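Levon Liquid Measure Set — User Guide
Section 4: Measuring and Transferring Colored Liquids

Revision of 2021-07-18

Contents of this section
4.1 Before first use
4.2 Setting up the table
4.3 Filling the beakers
4.4 Transfer between beakers
4.5 Small amounts with the syringe
4.6 Working layout
4.7 Cleaning and storage
4.8 Faults

4.1 Before first use

The set contains a large beaker, a small beaker, a syringe and a sheet of blank labels. The large beaker is marked to 2000 ml and the small beaker to 1000 ml. Both are clear plastic with molded graduations. The syringe is packed separately in the lid of the carton.

1. Remove all packing film, including the thin film inside the large beaker.
2. Wash both beakers in warm water with a mild dish soap. Do not use a scouring pad. Scratches on the inner wall hold dye and make the graduations hard to read.
3. Draw clean water into the syringe and push it out again. Do this several times until the plunger moves evenly.
4. Leave all parts to air dry, upside down, on a rack or a clean towel.

Note: A new syringe may feel stiff on the first few strokes. Do not oil the plunger.

Caution: The set is intended for water, water-based dyes and food coloring. It is not intended for solvents, bleach, fuel or hot oil. Once the beakers have been used for textile dye, do not use them for food or drink.

4.2 Setting up the table

Choose a level table with a light-colored top. White is best for red and yellow liquids, where the color of the background has a strong effect on how the liquid line is seen. Glossy tops are acceptable but may show the overhead light as a bright band next to the beaker.

1. Check the table with a spirit level in both directions. The reading on the large beaker shifts noticeably on a sloping top.
2. Wipe the top and let it dry.
3. Place the large beaker near the middle of the table with the spout facing the side you will pour toward.
4. Place the small beaker beside it. Leave enough room to lift either one without touching the other.
5. Put cloths, bags and markers toward the back of the table. The front half stays free for handling.
6. Have a damp cloth within reach.

Note: A colored liquid in a clear beaker throws a tinted shadow on a white top. Red liquid gives a pink or reddish patch that can be mistaken for a leak. To check, lift the beaker: the patch moves or changes shape. A spill stays where it is.

Caution: Some tops, among them unsealed laminate and painted board, take up red dye within minutes. Test a drop in a corner if you are unsure of the finish.

4.3 Filling the beakers

1. Add cold or lukewarm water first, to slightly below the mark you need.
2. Add the color. For the Oridov liquid colors, begin with less than the chart states and build up.
3. Stir with a plastic rod. Metal spoons scratch the graduations.
4. Wait until the surface is still.
5. Bring your eye down to the level of the liquid and read the lowest part of the curve, at the center of the beaker. The raised edge along the wall is not the reading.
6. Top up with the syringe to reach the exact mark.

Do not fill the large beaker beyond three quarters if it is to be lifted and poured. A fill between half and two thirds gives the best control at the spout. The small beaker has less weight to manage and may be filled higher.

Dark reds hide the graduations on the far wall. Turn the beaker so that the marks face you. If they are still hard to read, run a pale marker over the raised lines on the outside and wipe off the excess. The ink washes off with soap.

4.4 Transfer between beakers

1. Hold the large beaker by the body, below the rim. Do not hold it by the spout.
2. Bring the spout over the center of the small beaker.
3. Tilt slowly until a thin, steady stream forms. A stream that clings to the outside of the spout means the tilt is too slow — increase it slightly.
4. Stop short of the target mark.
5. Touch the spout to the inside wall of the small beaker to take off the last drop.
6. Set the large beaker down and read both levels again.

The two readings together should match the starting amount. A small difference is normal and comes from liquid left on the walls. If the difference is larger than one graduation, repeat the reading at eye level before you correct anything.

4.5 Small amounts with the syringe

The syringe is used to finish a fill, to take a sample, or to place single drops on a test swatch.

1. Push the plunger all the way in before the tip enters the liquid.
2. Lower the tip below the surface. Keep it clear of the bottom of the beaker.
3. Draw back slowly, slightly past the amount you need.
4. Lift the tip out and point it upward. Tap the body until any bubbles rise.
5. Push the plunger to the mark. Hold a cloth at the tip.
6. Turn the syringe tip down and deliver the liquid.

Fast strokes cause splashing at the tip. On a white top even very fine specks of red are visible, and they are easiest to remove before they dry. Blot first, then wipe inward from the outside of the spotted area.

Caution: Do not leave a filled syringe lying on the table. Warmth from the hand or from a lamp is enough to push out a drop.

4.6 Working layout

Keep the beakers in the center, the syringe at the right with its tip down, and soft goods along the back edge. Fabric pieces waiting to be colored stay in their clear bag until the liquid has been measured. Left-handed users may mirror the arrangement. 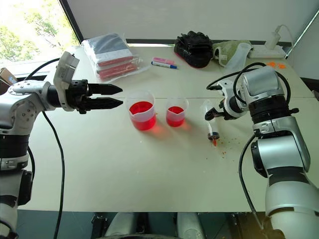 Kristóf Lengyel writes that he would move the cloth off the table altogether. "I keep the fabric on a chair behind me. Dye travels farther than you expect when the last bit of air leaves the syringe, and a pale cotton will pick up a speck that you can't find until it has been rinsed. I also put a white plastic tray under both beakers. It costs a little room, but I can carry the tray to the sink and the table stays clean."

A tray may be used if it is flat and rigid. Place the spirit level on the tray, not on the table, and repeat step 1 of 4.2. Trays with a ribbed base are not suitable, as the beakers rock when the plunger is pressed against the rim.

4.7 Cleaning and storage

1. Empty the beakers and rinse at once with cold water.
2. Fill with warm soapy water and leave to stand for ten minutes.
3. Wipe with a soft sponge. Pay attention to the underside of the spout, where dye collects.
4. Take the plunger out of the syringe. Rinse both parts and dry them separately.
5. Store the small beaker inside the large one with a paper towel between them.

A faint pink tint may remain after long contact with red dye. It does not affect the reading. The Filix cleaning powder removes most of it; follow the directions on the packet and rinse well. Dishwashers are not recommended — the heat can warp the base, and a warped beaker no longer reads true.

4.8 Faults

Reading differs from side to side.
The table or tray is not level. See 4.2.

Liquid runs down the outside when pouring.
Tilt is too slow, or there is dried dye on the spout. Clean the spout and pour again.

Syringe draws air.
The tip is not below the surface, or the plunger seal is worn. Replace the seal with part 154.

Beaker rocks on a level table.
The base is warped. Do not use it for measuring.

Color looks darker in the large beaker than in the small one.
Normal. The liquid is deeper from front to back. Compare colors on a test swatch only.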